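Print this page | E-mail this article
Last updated: 3/30/23

4. Rules for sharing open pavement

When we first sat down with the people at Motitz to talk about where their outdoor delivery robots ought to be allowed to drive, we all supposed, perhaps a little too cheerfully, that wide paved areas would be the easy part. There is so much room, after all! Existing site rules, including the Piseretti guidelines we began from, say a great deal about doorways and narrow paths and very little about open ground, where the route a rider or driver may choose is much harder to guess.

We therefore propose two rules. First, a robot on open pavement should treat every painted line as advice only, and should keep watching for traffic on both sides of it. Second, it should slow down for any moving vehicle within 60 meters, even one that seems to be heading elsewhere, and hold the lower speed for 4 seconds after the vehicle has left that range. Ilídio Abreu, who was kind enough to read several drafts of this section, argued for a longer hold, and we still go back and forth on it.

Figure 3 is the sort of setting we have in mind. A motorcycle is crossing the pavement just past the end of a faded white line, and at that distance the rider is small and blurred, so a detector tuned for people on foot may well be slow to pick the rider out.

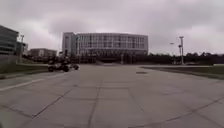
Figure 3. Motorcycle and rider on open concrete, left of center.

4.1 Keeping records

Each slowdown should be logged with its cause, in plain words that a site manager can read.

Contact us | © 2023 Chuensuk Papers | Back to top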